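Course handout, Unit 4: Sorting mixed small goods
Household Goods and Resale, evening section
October 9, 2021

Read this before the practical. Bring it with you, along with the blank tally sheet from the Konitz packet.

## 1. What counts as a mixed lot

A mixed lot is any container of goods that arrives without a list. It may come from a house clearance, a shop return, or the bottom of somebody's closet. The lots for this unit come through Galang, and the August ones are still being worked through, so expect some variety in quality.

Each lot gets a four-digit number on intake. Lot 1707 is the one we will open in class. Lot 3281 is kept back for the makeup session. Write the number at the top of your sheet first. A sheet without a lot number can't be graded.

## 2. The four groups

Every item goes into one of these:

- **Soft goods:** cloth, footwear, plush, anything padded
- **Hard goods:** cases, blocks, rigid toys, housewares
- **Packaging:** wrappers, bags, film, empty boxes
- **Hold:** anything you can't identify without opening it

Toys don't have their own group. They are split by what they are made of, and that is where most of the mistakes on last term's sheets were.

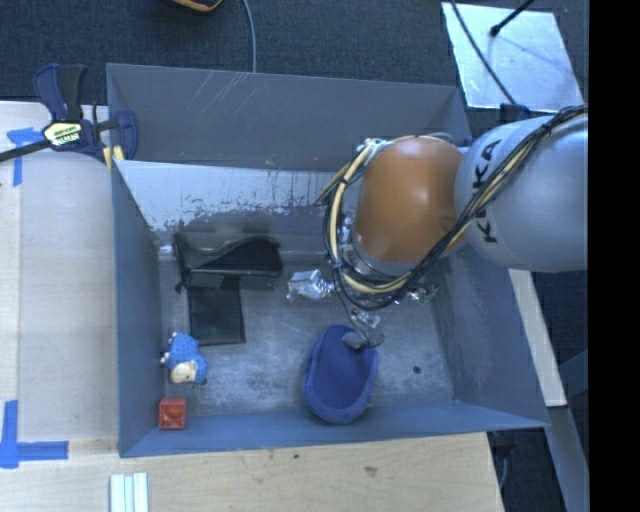
## 3. Order of work

Take the packaging out first. Wrappers weigh almost nothing but they hide small things, and a lot looks fuller than it is until they are gone. Shiny film is the worst for this, as it catches the light and pulls your eye away from whatever is next to it. In the gray-blue bin you would start with the clear piece by the blue slipper-like item, then the silver wrapper, then the one with the green tint. After that the soft goods are easy: the slipper-like piece and the blue sheep-like toy. The small red-orange block is hard goods. The black case-like object and the flat black rectangle under it both go to Hold until someone has handled them.

Lift stacked items one at a time. If you pick up two together, you will tend to record them as a set, and they may have nothing to do with each other.

Check the corners and along the walls last. Small blocks end up there.

## 4. Describing an item on the sheet

Use color, then material, then type. "Blue fabric slipper" is enough. Don't write a brand unless you can read it on the item. If you aren't sure of the type, add "-like" or a question mark and move on. Skolance buyers would sooner see a question mark than a wrong name.

For condition, use the Plalus scale: A (as new), B (light wear), C (heavy wear), X (discard). Packaging is always X and is not graded further.

## 5. Grading of the practical

The practical is worth 100 points out of 200 for the unit. The other 100 are for the written sheet.

Points come off for:

- packaging left in with another group
- items graded before they were handled
- Hold items with no note explaining what needs checking

Speed is not marked. You have the full session.

## Before next time

Read the Konitz packet through the section on footwear. Single shoes and slippers are covered there, including when to keep one back in case its pair turns up in a later lot. Bring a pencil. Pen smears on the coated sheets.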